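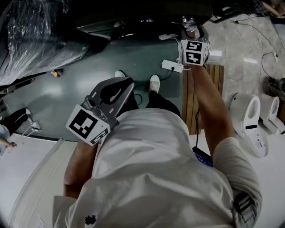 Comparing two hand-held grippers sounds like an afternoon's work, and it is, provided you don't count the evening you spend figuring out why the numbers disagree. This page covers how I run a side-by-side test of the Momex and the Furtună, both of which you carry around by the handle like expensive salad tongs. You want one in each hand for this, with the tracking markers facing up where a head camera can read them. Wear shoes you can crouch in. Most of the job happens down at floor level, leaning forward over a mat with a power adapter somewhere near your toes.

## Before you start

- Two grippers, charged
- A head camera, fixed so it looks down at your hands
- The Jirnton logger, latest version
- A roll of tape
- Small objects nobody will miss

Wipe the markers. A thumbprint across one corner of a black-and-white pattern costs you more tracking than any clever filter will give back. Seo-ah Ko wipes hers between every set, and her data is annoyingly better than mine.

## 1. Zero both jaws

Close each gripper fully and hold it for a slow count of eight. Press zero in the logger. Open, close, and check that it still reads zero. The Furtună likes to come back at 2 or 3 the first time. Do it again.

## 2. Check what the camera sees

Hold both grippers out at working distance and turn your wrists slowly. Watch the preview and note the angle where each marker drops out. A cube-style block with patterns on more than one face gives you more room to twist. With a flat card, you learn to reach like a waiter carrying soup.

Glossy floors throw pale streaks under overhead lights. If a marker flickers when you lean over one, move a foot to the side before you start blaming the software. I blamed the software for most of June.

## 3. Run the sets

Do 18 picks per gripper per hand, then swap hands. Skip the swap and you'll have a very thorough study of being right-handed. Chang-ho Wi did 400 picks without swapping and now has opinions about his left wrist.

Keep the order the same each time:

1. Reach and touch
2. Grip and lift
3. Turn a quarter
4. Set down, let go

Letting go counts. Half the trouble I see is in the release, where a sticky jaw drags the object along with it.

## 4. Compare

Export both logs and line them up on the first jaw close. Ignore the clock times; the two devices have never agreed on what time it is. Look at lost tracking frames first. My last session had 161 on the Momex, nearly all during the quarter turn, so I threw out step three and ran it again with my elbow lower.

If a result looks wonderful, check that the logger was recording both hands.

Questions go to Isla Tawhiri, who wrote the export script and would prefer that you read its help text first.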